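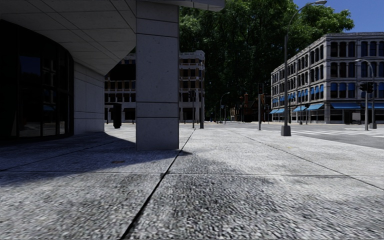 Dinesh Thevar told me last August that buyers stopped asking him for a gym and started asking for a quiet room to take a call. I begin with this remark, then wait a little.

Next point: Trulton building, 80 apartments. The agents at Sekgate changed the listing text, and the word "gym" moved from the first line to the last. Say slowly: 14 units went under contract after that. I do not claim the text did it — the price also moved.

Ask the room who has shown a call room to a client. Let 2 people answer, not more.

Then the monthly fee, $864. Buyers want to know what is inside it. Give Kumaresan the microphone for the fee questions.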